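Bin picking bench, shopping list and grumbles (Tuesday, after lunch)
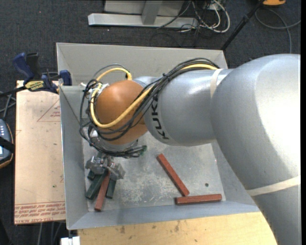

Right, so Selina wants the equipment plan for the next budget round on her desk before she flies out, and I said I'd write down what we need while I'm standing next to it and it's all annoying me at once. Kaj, Eyvindur, scribble on this if I've missed anything.

Cable dress pack first, because it's the thing I'd buy tomorrow if somebody handed me a card. We've got the yellow cable and the whole bundle of blacks running over the forearm and round the wrist, held together with a zip tie, and every time I plan a steep approach I end up thinking about the wiring more than the part. Thygesen quoted us 1,137 for a proper dress kit with the brackets and a swivel guide (no freight in that, I checked twice). Pusari do a cheaper one but you have to make your own brackets, and I know exactly who'd be making the brackets. My vote is Thygesen. Ívar thinks we can get by with spiral wrap and a few velcro straps, and he's welcome to come and do it!

Second gripper. The one we have is fine for the bars, I've no complaint about how it closes, but the fingers are bulky and when the greens are bunched up around a red one there isn't much room to get metal down between them. I'd like a slimmer set of fingers, and a spare set of whatever we choose, so 2 sets all up. Teun can machine them in-house if we get him the stock by February. I've pencilled in 80 for aluminium and fasteners, which he says is plenty as long as I don't change the drawing again. (I will probably change the drawing again.)

The bin. The sheet-metal one has done good service and the sloping sides are handy, but the floor's got scratches and worn patches all over it and the grey is blotchy in places. Kaj reckons that's half our trouble with the segmentation. I'm not so sure, I'd blame the lighting, but a matte liner is cheap enough that it's not worth the argument. Would rather colour it something that isn't near the dark green or the reddish-brown of the bars. Off-white? Eyvindur to ask the Sisenville people what they used in theirs.

Fixturing is next. At the moment the bin's held with a bar clamp, and I'd love a real base with dowel holes so it goes back in the same spot after we clean up. Then I could stop redoing the calibration whenever somebody bumps it. No price yet. I rang Lernetdale this morning and got the answering machine, will try again around four.

More bars. We've been getting by with too few, and I want a decent pile for the clutter runs. Put me down for 30 more, split between the two colours, same length as the ones we've got. Please nobody order a third colour to be helpful, I'd have to relabel everything.

Not asking for this round: new arm (the KUKA's fine, leave it alone), new camera, a bigger bench. I know a couple of you want the bigger bench. Put it in the next one.

Still open:
- freight on the Thygesen kit, and whether they'll hold the price
- does the liner come out of consumables or equipment? Selina to say
- the acrylic sheet next to the bin, is that spoken for? If it isn't I'd like a bit of it for a guard panel
- Teun's hours, he's on the other rig most mornings

Eyvindur just wandered past and said to add a box of decent zip ties. Added.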